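Etar Hand Gripper, Build Gallery

Notes and pictures from the second version of Etar, a hand-held two-finger gripper built at home and partly in the shared workshop on Cuesta. The tool records what the fingers and the hand do while a person sorts small items. The recordings then train the tabletop arm, Zomine, to do the same job. Mechanical work is by me, Fongchan Bunnag. Thiện Văn wrote the logging code and did most of the sorting.

Version one had a single pivot per side and a rubber band return. The fingertips swung through an arc as they closed, so a flat packet would tip before it was held. Version two uses a linkage on each side, with two pivots, so the finger pads stay close to parallel through the full stroke. Everything else was changed to suit the new linkage.

Linkage

The arms are printed in black PETG at 50 percent infill. PLA was tried first and crept at the pivot holes after a few warm afternoons in January. Holes are printed undersize and reamed by hand. Printing them to final size gave a fit that changed from one spool of filament to the next.

Pivots are shoulder screws with a thin washer on both faces. Tighten until the arm stops rattling, then back off an eighth of a turn. Thread lock goes on the nut side only. Too much of it wicks into the joint and the arm has to come apart again.

Side play at the fingertip is now under a millimeter on the left and slightly more on the right. The right arm is from an earlier print and will be replaced.

Finger pads

Pads are cast in silicone from a printed mold and pressed into a shallow pocket in the finger. Three surfaces were tried. Smooth pads held foil well and slid on anything with dust on it. A diamond pattern was hard to release from the mold and tore at the points. Ribs across the finger were the compromise. They give a little under load and they release cleanly if the mold is waxed.

Shore hardness is 30A. A harder mix was easier to cast but needed more squeeze, and crackers broke.

Sorting set

We started with printed cubes, and the policy trained on cubes was of no use on anything else. Wrapped snacks are a better test. They are cheap, they come in many shapes, and the wrappers range from stiff clear film to loose foil full of air. A puffed pouch changes shape when pinched, a twisted wrapper has to be taken by the body and not the ends, and a long cracker packet will pivot unless it is held near the middle.

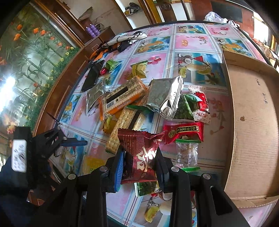

The end seals on flat packets are the most repeatable place to take hold. The film is doubled there and does not slip over the contents. With the packet lying down, one finger has to get under the edge first, and that is the motion we had the most trouble recording. Thiện's habit was to press the far seal with one pad and let the near end lift. It works by hand. Zomine copies it about as well as the table height allows, and a table height error of a few millimeters is enough to lose it.

The patterned tablecloth was kept on for the later recordings. On the bare bench top the vision model learned to treat any edge as an object edge. Printed fruit gave it a reason to stop. Reflections from foil are still a problem, and glare across a packet face can split one item into two in the segmentation.

Logging

Finger opening is read from a magnet and a Hall sensor on the left pivot. The board is a small one of our own, named Sanar, and it samples at 50 Hz. That is slower than we wanted, but the wire run is long and the signal was noisy above it. The opening is calibrated at the start of each session with the pads fully closed and then fully open. Skipping the open reading caused most of the bad files.

The set now stands at 2,000 recorded picks. Of the first batch, 11 sessions were thrown out for clock drift between the camera and the board. The fix was a sync pulse at the start and end of each file, with linear correction between.

Results so far

Zomine handles flat packets and bars without much trouble. Small hard candies are the weak point, as the pads close on the table before they close on the candy. A narrower fingertip with a chamfer on the lower edge is on the printer.

Still to do

Reprint the right arm. Move the sensor wire inside the handle, where it stops catching on sleeves. Add a hard stop at full open, so the linkage cannot go over center. Thiện wants a lighter trigger spring and I would like to keep the present one until the new fingertips are tested.

The mold files for the pads are posted. The arm files will follow once the pivot hole sizes are settled.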